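**Gripper comparison, Stestthorpe - progress to 3/20/20**

Work this period was all in simulation. We compared the Motik and Daher finger sets on the same parallel-jaw model, using the Codance controller for both. Each set gets 219 attempts at the knob task, and the first 100 are done for each. 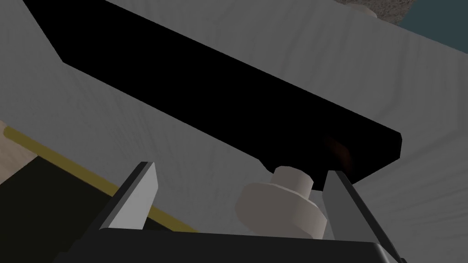 *Wrist view, knob between the two fingers.*

The wrist camera stays in its present position for the rest of the comparison. We tried 3 mounts and this one keeps both fingertips in view. 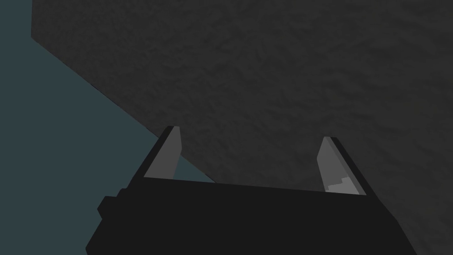
Two items are behind plan. The contact settings for the knob need another pass, as its model is still coarse, and the approach angles have not been agreed. We have set aside 12 days for both - no extra money is needed. The remaining attempts will run in April and the full results will follow in the next report.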